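4. Watching live matches on Plakex

I set this up on my own TV before writing it down, so the steps follow the menus as I saw them. You'll need a Plakex account and a league pass from Zollorano.

1. Open Plakex and go to Settings, then Partners.
2. Pick Zollorano and type in the code from your welcome email.
3. Choose your home region. I'm in Sturkton, so I get 11 clubs live and the rest as replays.
4. Hit Save and restart the app – the Live tab won't show up until you do!

Note: Highlight clips land in the Replays tab and stay there for 22 days. I save my favorites early.

Caution: Don't share your code. It locks after one use, and getting a new one took me a whole evening of emails.

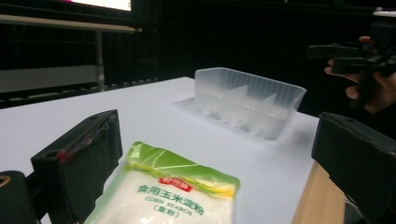 Fig. 4. Bag of corn starch, labeled in Chinese and English.

5. Open the Live tab, pick a match and press Play. If the sound lags, switch Audio Sync to Auto.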